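Moving abroad for a master's and everyone keeps telling me how it will change me. Will it?

Posted by halfpacked81, July 2020

I have a place on a two-year program in Stadov. I have never been to Stadov. I have never been within a day's drive of Stadov. What I have is a grandfather who worked there for one season before I was born and came home with a wool coat and the belief that the trains ran to the second and people returned lost wallets by mail. I grew up on this. By age twelve I could have told you more about the tram system than about my own street.

So I applied, and they took me, and now that it's real I'm getting nervous. Everybody I tell says one of two things. Either "it will open your mind" or "you'll be back by Christmas." My aunt managed both in one phone call.

My savings come to 3379 in their money, after the deposit on the room. Classes start in October if the borders cooperate. I speak the language the way you speak a language learned from a grandfather and an app, meaning I can order soup and discuss coal.

What I'd like to know from people who moved somewhere they had daydreamed about for years: how did you handle the gap between the place in your head and the place with the landlord in it? And is there anything you wish you had done in the last few weeks at home?

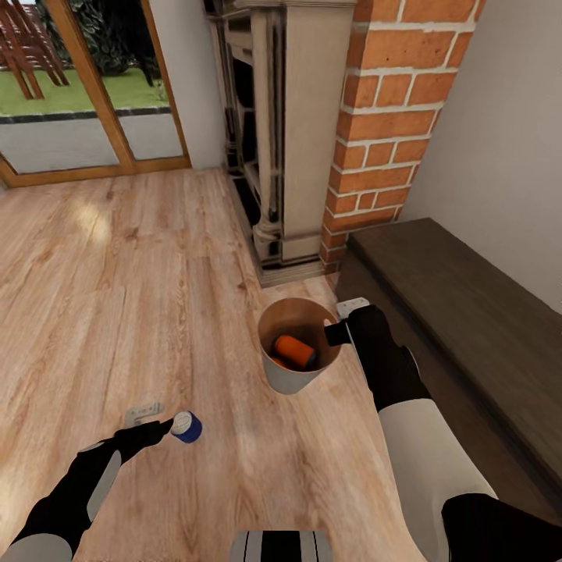 Floor level, with the little blue container on its side.

I should add that I'm not running away from anything. I like my town. I have a decent job at Fourie (stockroom, don't get excited) and they have said I can come back to it, in writing, which my aunt has asked for a copy of.

soupandcoal_too

I did this 4 years ago, different city, same disease. Mine came from movies, so I was expecting a lot more rain and a lot more meaningful conversations on bridges.

The first month was fine because everything was new, including the cereal. The second month was bad. I had a residence form that needed a stamp from an office that needed the form, and I spent most of a week walking between the two buildings. You will hate the place at some point over something like this. Don't make any decisions that week. Don't call home that day either, or if you do, call somebody who is bored by paperwork.

What helped was getting a few dull habits. I bought bread from the same counter every morning until the woman there started correcting my grammar, and I'd say she taught me more than the course did. I joined a choir and I can't sing. They put me in the back. Eventually I was invited to things.

About the gap - I don't think it closes. I still have the movie version and I still like it. It just doesn't have my dentist in it.

On money: yours will go faster than you think in the first few weeks, because you'll buy a pan, and a lamp, and a second pan when you find out what the first one was. Ask the university office about the student transit card before you pay for a single monthly ticket. Nobody offered me mine until spring.

Last weeks at home: record your grandfather talking, if he's still around. I mean it. Get him to do the wallet story. And write down what you expect to find over there, seal it up and leave it with the aunt, who sounds like she'd guard it.

Zasotby_resident

Trains do not run to the second. I live one valley over in Zasotby and take that line to work. They run to the quarter hour, and in snow they run to the day.

Wallet thing is true though. Lost mine twice, got it back twice, once with a note telling me to carry less junk in it.

Bring boots. Coats you can get here.

Josel_bound

I'm going to Josel and not Stadov so I can't say much about your city, but I'm following this because I have the same aunt. Did the visa people ask you for proof of housing before or after the insurance letter? I've been told both. Also does anybody know if you can bring a bicycle on the night train or is it only the folding kind?

halfpacked81

Thank you, all of you. He is still around and has been told he's being recorded, so now he's getting a haircut.

Josel_bound: housing first, for me. They wanted the signed lease, then the insurance letter with the lease address on it. No idea about the bicycle. I'm buying boots.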